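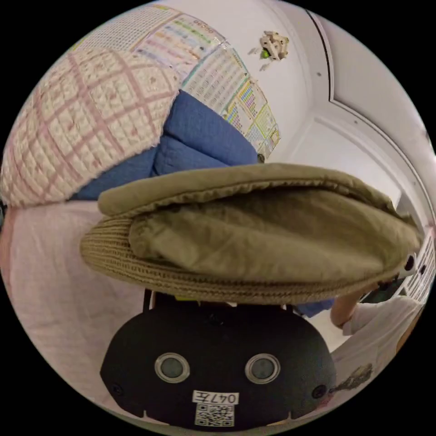 Siwan Jenkins folds other people's clothes for a living, and in September she took on a child's bedroom where the laundry had been living on the bed. Her first rule is that everything gets laid out flat before anything goes into a drawer.

"People want to start with the drawers," she says. "The drawers come last."
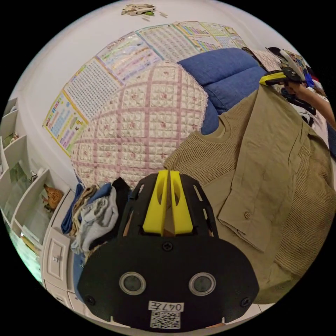 Families with one small bedroom and 14 loads a month tend to lose the heavy layers first. Sweaters get stuffed on top of shirts, collars get crushed, and by winter no one can find a matching set. Jenkins sorts by color before she sorts by type, so the khaki button-up shirt and the khaki knit sweater lie together on the bed until both are ready to fold. Knits go flat, never on hangers.

For the shirt she smooths the collar first, then brings each sleeve across the back. A fold takes her around 30 seconds. The sweater is folded in thirds, with the ribbing kept on the outside so it doesn't crease.

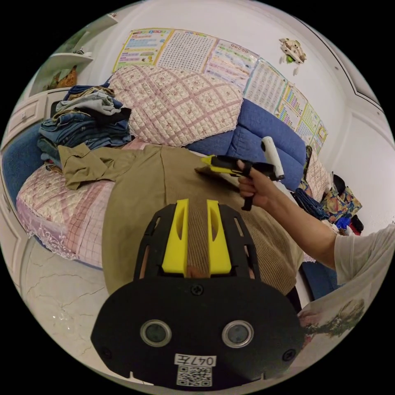
Jeans are the easy part. She stacks them against the wall while she works – denim can wait – and puts them away after the lighter pieces. She sells a fabric folding board, the Curnik, through her shop Flerkotden for $49, though she says a stiff magazine works nearly as well.
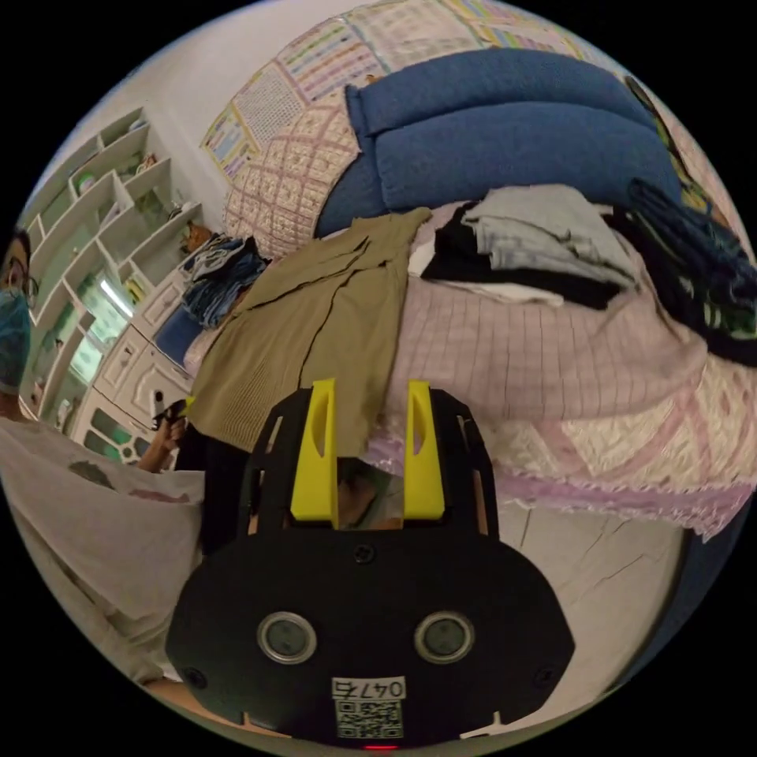 White cubbies and low drawers keep storage within reach of the bed.

The cubbies hold small things only. Clothes go in the drawers, standing on edge, with the sweaters nearest the front until spring.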